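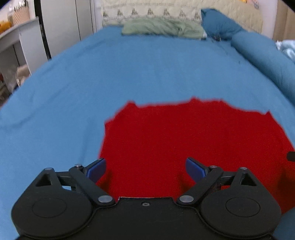

Home Profile Posts Replies Media Search

Prindthorpe Housing Association
Apr 17, 2025

1/ The laundry service at Liklow House will change in May. This thread sets out the new arrangements for tenants and their families. A printed copy will be delivered to each of the 368 flats covered by the service.

2/ The present contract ends on the last day of this month. The new contract has been awarded to Soltani, which already provides the service at our Prindthorpe sites. The weekly charge will stay the same until the next rent review.

3/ Bed linen will be collected once a week from the ground floor. Bags should be left by 10 in the morning. Bags left after that time will be taken the following week.

4/ Each household may send up to 30 items a week. A pair of pillowcases counts as one item. Duvets and blankets are not included and should be booked separately at the office.

5/ Tenants are asked to keep strong colours apart from sheets and towels. A second bag will be supplied for this purpose. Soltani will not accept claims for colour damage where items were sent in a single bag.

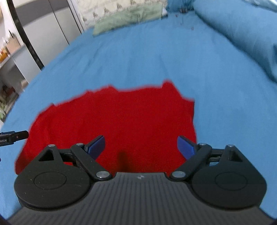
Red cloth on a light blue bedsheet. Items such as these should go in separate bags.

6/ All items must carry a name label. The office holds 200 sets of iron-on labels, which are free to tenants who ask for one. Labels from the previous contractor remain valid and need not be removed.

7/ Bookings and missing items will be handled through Fuvulent, the system now used for repairs. Tenants who do not use the internet may continue to telephone or call at the office during opening hours.

8/ The coin-operated machines in the basement are not affected. The second dryer remains out of service while a part is on order, and a further notice will be posted when it is back in use.

9/ Questions about charges should be sent to the rents team. Requests for help with carrying bags should be made to the Liklow House office before the first collection.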